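Contra el robot que sirve para algo

Cada vez que cuento que en el taller compartido estamos montando un robot, la segunda pregunta es siempre la misma. La primera es cuánto cuesta. La segunda, para qué sirve. He probado varias respuestas y la única que deja tranquila a la gente es la mentira: que de mayor va a poner lavavajillas. Entonces asienten, calculan lo que les cuesta a ellos poner el suyo y cambian de tema.

El nuestro se llama Plemanero, por culpa de una votación a la que solo fuimos tres. Llevamos gastados 1.646 euros, de los cuales 618 se fueron en motores y 300 en motores que sustituyeron a los anteriores. A cambio tenemos una máquina que se mantiene de pie si se dan las condiciones y que se viste mejor que yo.

Lo de la ropa fue idea de Olga Sampaio, que cose, y a la que nunca agradeceremos bastante haber tapado el cableado. Mi colega Saturnino Manzano se opuso. Saturnino cree que a un robot hay que verle los tornillos, igual que cree que el café se toma en vaso, y defendió el aluminio desnudo durante una reunión entera. Perdió. La tela negra se queda, los tobillos van al aire por razones de mantenimiento, y él sigue diciendo «el disfraz» cuando se refiere a la cubierta textil.
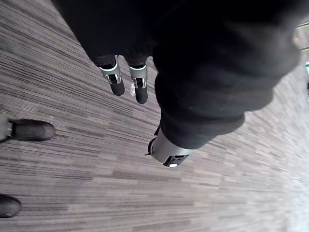 Yo estaba con Saturnino, lo confieso, hasta que empezamos a trabajar en los pies. Un pie es una humillación para cualquier ingeniero aficionado. Uno llega convencido de que lo difícil será la visión, el lenguaje, la inteligencia, y se pasa el mes de agosto discutiendo sobre el grosor de una suela. La moqueta, que para una persona es una cuestión de gusto (malo, en nuestro caso), para una máquina es geografía.

Las empresas conocen bien este problema y por eso enseñan otra cosa. El vídeo de Truton dura 100 segundos y en él todo brilla. Kernon presentó un modelo doméstico en una casa donde, a juzgar por el mobiliario, no vive ningún ser humano. No digo que hagan trampa. Digo que han elegido el suelo.

En un taller compartido el suelo viene puesto, como los vecinos de banco y el horario. Y me parece lo mejor que tiene. Quien compra un robot terminado aprende a leer las condiciones de la garantía. Quien lo monta un martes cualquiera de su vida con dos personas que no le dan la razón aprende cuánto aparato hace falta para no caerse, y sale a la calle mirando los tobillos de la gente con un respeto nuevo – y algo incómodo de explicar.

Paulík, el proyecto anterior, sí servía para algo: regaba plantas. Lo hizo con gran constancia y sobrevivió a todas ellas. Nadie lo ha desmontado, pero tampoco nadie ha vuelto a preguntar por él.

Así que la próxima vez contestaré que no sirve para nada y que nos faltan las rodillas.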